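Kitchen Basics A to Z > Boards, Blocks & Knives

Print this entry | E-mail this entry

Cutting Board

A cutting board (chopping board, if you learned to cook from my grandmother) is a flat slab you cut food on so you don't wreck the counter or the knife. I've been adding to this entry for years, so it rambles in places, and I apologize to anyone who came for a quick definition. You already got it. The rest is for people like me!

Wood

Most wooden boards are sold as either edge grain or end grain. Edge grain means long strips glued side by side, so you see the grain running along the top. End grain is the checkerboard kind, where the cut ends of the wood face up and the knife edge slips in between the fibers. End grain is kinder to a blade, heavier, pricier, and drinks oil like you wouldn't believe. I own one and I mostly use the other.

Maple is the usual choice because it's hard enough to resist deep cuts but won't chew up your edge. Beech, walnut and cherry are all fine too. Skip anything with big open pores, like red oak, which holds on to onion juice forever (ask me how I know). Bamboo is technically a grass, and bamboo boards are light and cheap, but they're hard on knives and some of them split at the glue lines.

Plastic

Plastic boards can go in the dishwasher, and that settles it for a lot of households. They do get scarred, though, and once the surface feels fuzzy under your fingers it's time to buy another. I keep a plastic one for raw chicken and fish and never let it near the salad. Glass boards exist. Please don't. The sound alone!

Handles and feet

Some boards have a hole, some have a paddle end, and some have a metal loop on one side for hanging or carrying. Loops are handy in a small kitchen, but check where the metal meets the wood every so often, as water likes to sit there. Rubber feet stop a board from sliding, but they also mean you can only use one side. Houda Mahrous, who taught the knife class I took in Rivera, had us put a damp dish towel under ours instead, and I've done it that way ever since.

Oiling

Use food-grade mineral oil. Olive oil goes rancid and so will your mood. Wipe it on thick, leave it overnight, and rub off what's left in the morning. I do mine whenever the wood looks pale and thirsty, which in July is hardly ever and in winter is every few weeks. Genalyn Yap wrote in to say she melts a little beeswax into the oil, and I tried it and loved it, so that's now my official position.

Cleaning

Hot soapy water, rinse, dry with a towel, then stand it on edge so both faces get air. Don't soak it. Lying flat on a wet counter is how boards cup, and a cupped board rocks every time you chop. For smells, coarse salt and half a lemon work nicely. 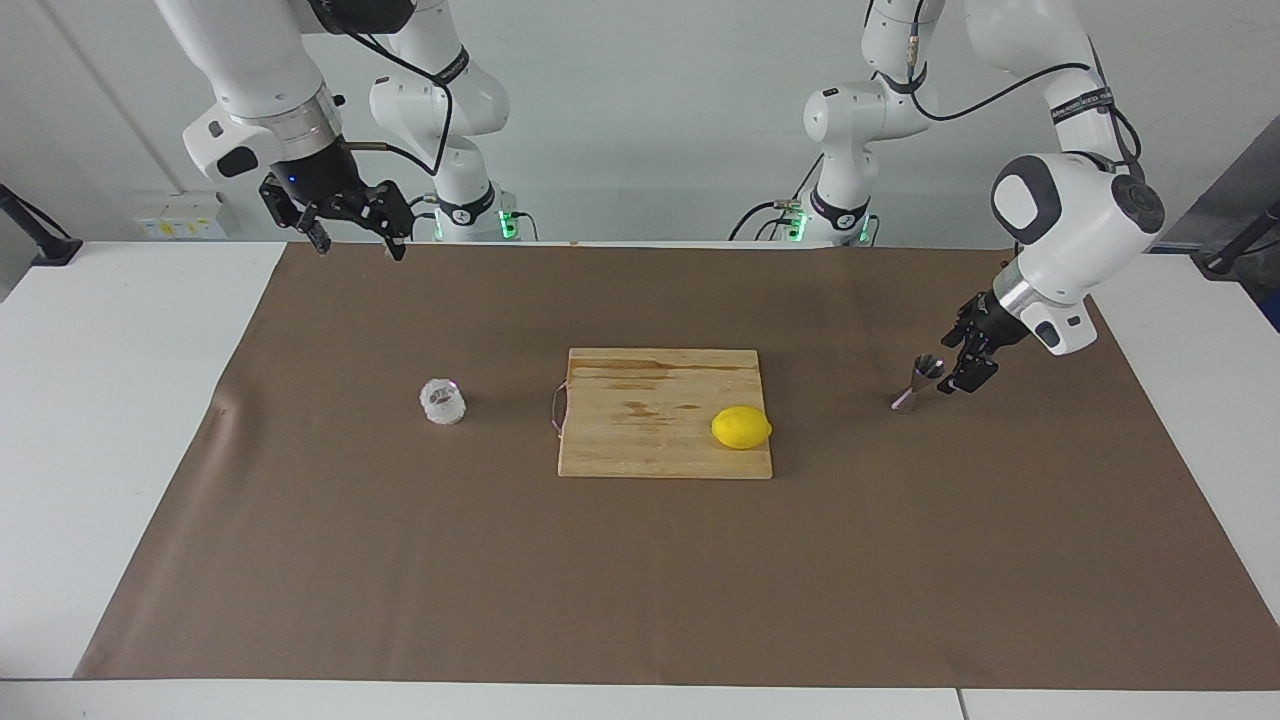

If yours has already cupped, lay it hollow side down on a damp towel overnight and see how it looks at breakfast. Mine came most of the way back on the second try.

Tagged: cutting boards, wood care, knives, small kitchens

Recently updated entries
Butcher Block
Colander
Honing Steel
Mandoline
Paring Knife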